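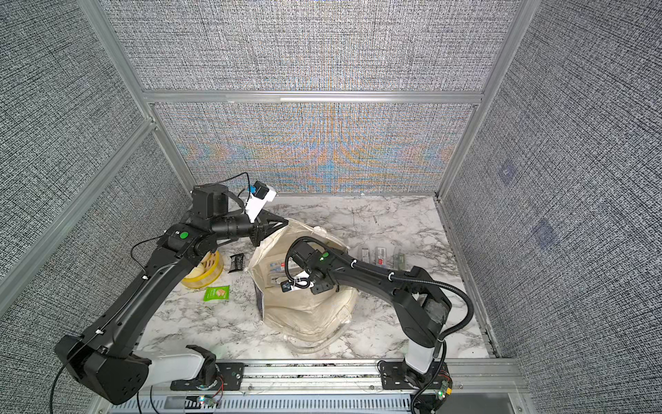 Teduswood Automation Group / Bench Team / Staff diaries

December, 4:40 in the afternoon

My mother called at lunch and asked what I did all morning. I said I watched two arms deal with a bag of groceries. She asked whose arms. I should have lied and said spreadsheets.

The canvas bag is my nemesis this month. It is cream-colored and shapeless and it has the posture of a teenager on a couch. A cardboard carton has the decency to stay a carton when you touch it. The bag slumps, and then the arm has to work out where the opening has gone, and then the bag slumps a little more out of spite. I own four bags like it at home and have never once thought of them as difficult. I have apologized to all of them.

Today's job was the bag with the boxes stacked inside it, plus the odds and ends out on the marble: the round yellow container, the green snack packet, the little black packet, and the three small boxes at the back. Stuff a person would clear while on the phone, with a hip against the counter. We gave it the whole morning and 13 tries.

I am not going to write down a score. Weidong keeps the scores and he keeps them better than I do, in a notebook with a ruler line under every session. I will only say that the word "partial" got a workout. There is a small white tag that the right gripper is extremely fond of. I have watched it go down into the mouth of that bag, past any amount of perfectly good cardboard, and come to terms with the tag. I sympathize. I go into the hardware store for screws and come out with a scented candle.

Latrice thinks we are being too hard on it. Her argument is that a year ago the thing couldn't have been trusted near a bag at all, and now we're complaining about its manners. My argument is that my nephew is three and can empty a grocery bag in under a minute. Latrice said yes, onto the floor. I had nothing for that.

The visitors from Majali came through at eleven. They always ask the same question, which is when they can have one for the house, and I always give the same answer, which is a small cough. One of them wanted to know if it could fold a fitted sheet. I told him I'd be glad to see a human do it first. Seema, who is better with guests than I am, explained that what it can do depends a lot on what you hand it and how you hand it over. Boxes of a known size in a known spot, over and over, all day, fine. Put the same boxes in a sack and it becomes philosophy.

He asked what a pair of arms like that would save him at home. Seema said that at the moment it would cost him a kitchen counter. I thought that was the most accurate thing anyone has said in this building since summer.

My own view changes with how much I've slept. On good days I think the dull, repeated half of shop work is nearly there, or near enough that I'd bet a lunch on it. The pick, the place, the pick again. On days like this I think of my grandmother's kitchen drawer with the string and the dead batteries and the one good peeler, and I think we have plenty of time. No one is going to automate that drawer. She could find the peeler in it in the dark.

Noemi wants to try a stiffer bag. I said that was cheating. She said the word is "baseline." We are ordering 2 of them, and I have asked that one be ugly, so it feels like real life. There's also talk of more snack packets in the mix, and I've put in a request that somebody label the ones that are for the table. Xuân ate part of the experiment in the fall and we lost an afternoon to it, mostly to laughing.

Still to do before I go: write up the Majali visit, answer Eria about the spare fingers (third email, they are getting short with me, fairly), and move my lunch out of the sample fridge before it gets a number.

Got home at seven. There was a bag of groceries on the counter where I'd left it the night before, everything still in it except the milk. More than 13 hours a week I spend trying to get a machine to empty one of those. I made toast.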